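Selling the 212 at the end of the season

Last updated: January 7, 2025
Reading time: 3 min

The kart is gone. A man with a trailer took it last week and I have been putting off writing this ever since.

For anyone new, I raced number 212 in the club's senior class for four seasons. It was a Testa chassis that I bought used from Nizar Farah, who had already bent it once and straightened it well. I paid too much for the spare axles and not enough attention to the brake master cylinder, which failed on me in my second meeting. Otherwise it was a good kart and it started nearly every time I asked it to.

My best result was fourth, at Pretgate in September. I qualified ninth, which is about normal for me. It had rained in the morning and the back half of the circuit dried slower than the front, so most people went out on the wrong pressures. I was a little low by luck. On lap three there was a tangle at the hairpin and I drove around the outside of it. Kazue Hayashi was behind me from there to the flag and had more speed down the straight every lap. She got alongside twice and I held the inside line both times. After the race she told me my left rear was wobbling, and she was right. Two of the hub bolts were finger tight.

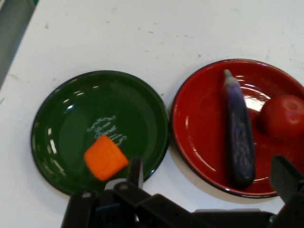 The rest of the season was not as good. I had a seized engine in practice at the next round and missed the heats. The rebuild came to 516 dollars, and I did the strip-down myself to keep it that low. Then I was 14th at the last meeting after a spin that was my own fault. I turned in early, clipped the curb and went backward into the grass with the engine still running. Number 313 went by close enough that I could read his sponsor stickers.

I asked about 3000 dollars for the kart, the stand, both sets of wheels and a box of sprockets. I got a bit less. The buyer wanted the Ekon lap timer too, and I let him have it. I kept my helmet and my rib protector. The suit doesn't fit anymore and I'll give it to the club for arrive-and-drive days.

The reason for stopping is mostly time. A race weekend was two full days, plus an evening before to load and an evening after to clean. I was skipping the cleaning by the end, and that's how you end up with loose hub bolts.

I will still be at the track this year. I have signed up to marshal at Plerken for the first two rounds, and Nizar wants somebody to hold the pit board for his nephew, who is moving up from cadets. The kid is quick but he brakes in the middle of the corner. I did that too for my first season.

If you are looking for a set of wet tires, I found a pair of rears behind the freezer that should have gone with the kart. They have one race on them. Email me and come get them.

Contact | Copyright 2025, all rights reserved | Back to top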